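Lakness Workshop
A thread on the Ikari demonstration kit, two weeks in (1/15)

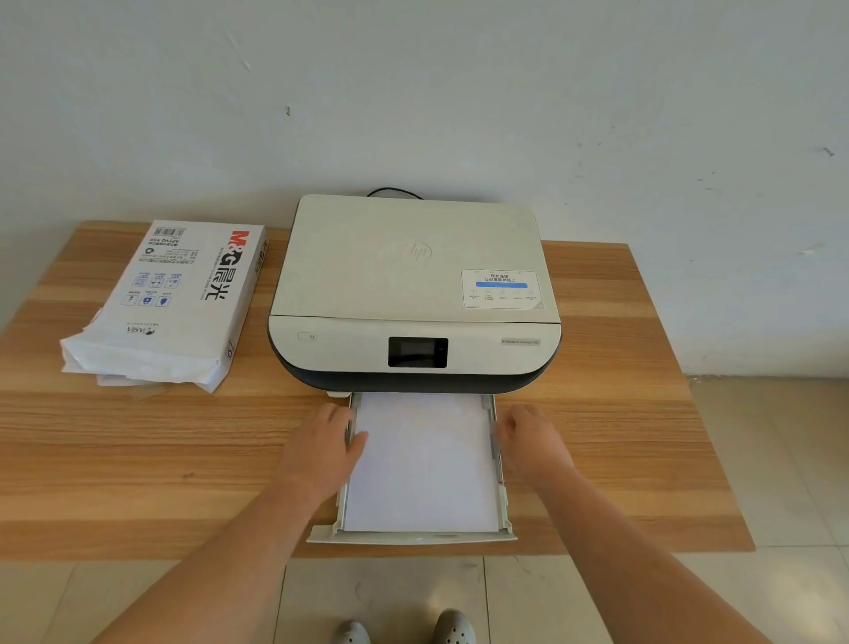 2/15
Loading the paper tray
I picked the office chores pack first, and paper loading is the chore I've spent the most time on. You do the job yourself with the head camera on, hands in view, and the kit turns what you did into a practice episode for the arm. I squared the stack, brought the guide up to it, and felt very silly narrating to myself in an otherwise quiet room.

3/15
Let me back up a little. Ikari is a kit from Corrigan for small shops like mine that want a robot arm to learn chores by watching a person do them. You get the head camera, a strap, a little recording box and a year of their training service, which is called Kasadell. The arm is sold separately, and I already had one.

4/15
The strap is lovely. I have a large head and a low tolerance for things squeezing it, and I wore this one through a whole morning before I remembered it was there. It has a soft pad at the front that comes off for washing – please wash it, friends.

5/15
Setup took me most of an evening, and I'll own part of that. The printed guide skips from plugging in the box to "confirm your view," and I went looking for a button that lives in the phone app. Once I found it, everything went smoothly.

6/15
Confirming your view matters more than I expected. The camera wants to see both hands and the whole work area at once, and my natural habit is to look up and away while my fingers do the fiddly part. I had to learn to keep my chin down. My neck had opinions by lunchtime.

7/15
So far I've recorded 212 episodes, nearly all of them with printer trays. That sounds like a mountain, but each one is short, and after a while you settle into it the way you do with shelling peas.

8/15
Kasadell goes through them overnight and sends back a list of the ones it would rather not use. Mine were mostly the same complaint: hand over the guide, guide not visible. Fair enough! I changed my grip and the list got a good deal shorter.

9/15
What I like best is that it lets you be a bit messy. I don't clear the desk before every take, and the people at Corrigan told me by email that they prefer it that way, so the arm doesn't grow up thinking every desk is bare.

10/15
Now the grumbles. The recording box runs warm and has a fan with a thin little whine to it. I moved mine to the far side of the room on the long cable and was much happier.

11/15
The app also logs you out whenever the phone locks. If you're wearing a camera and holding a stack of paper, typing in a password is a real nuisance. I've written to them twice.

12/15
As for the arm itself, it can now slide a width guide up to the paper on my own printer most of the time. Squaring a stack is still beyond it – it pushes one side and the sheets fan out the other. I'm planning to record a lot more of that step.

13/15
Price, because several of you asked: I paid around 600 dollars for the kit with the first year of Kasadell included. After that you pay by the month, and you can stop and keep your recordings.

14/15
If you already own an arm and have one dull job you'd happily hand over, I think it's worth the money. If you're hoping to unbox it and have chores done by the weekend, I'd wait a while and see how the next version of the app behaves.

15/15
I'll be on to envelopes in May, and I'm happy to answer questions about the strap, the app or my neck in the meantime.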